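Night Path Driving Data: Session Inspection Checklist
Project Buteris, collection route 6
Wednesday, February 24, 2021
Operator: Gunārs Luik
Checked by: Sarmīte Kairys

Before the run

1. Emergency stop tested by hand and by remote. OK.
2. Battery at or above 62 percent. OK.
3. Headlight on, bolts tight. OK, but the left bolt needs a new washer before June.
4. Storage has room for 3000 samples. OK.
5. Route walked on foot by the operator. OK. Grass verge on both sides, no barrier, so keep to the middle of the pavement.
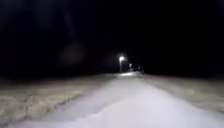
Speed stays at walking pace for the whole route. The operator walks behind with the remote in hand and does not look at the tablet while the robot is moving.

During the run

6. Steering commands logged with every sample. OK.
7. Operator corrections marked as corrections. Partly. Algirdas found 23 that were saved as normal driving. Relabel before training.
8. Exposure setting locked. Not OK, it was left on auto. Lock it next time and note the value here.
9. Glare samples kept. OK. Do not delete samples with a bright light ahead or a streak across the view. The model needs them. Tag them "glare" and leave the path edge unlabeled where you can't find it.

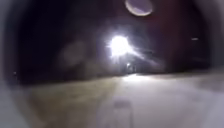 10. Blurred samples tagged. Open. Riet Desmet to decide how soft is too soft.

After the run

11. Robot powered down before lifting. OK.
12. Data copied to the Workska drive and file count compared. OK.
13. Near misses written up. None reported.

Result: passed with comments. Items 7, 8 and 10 to be closed before the next night session.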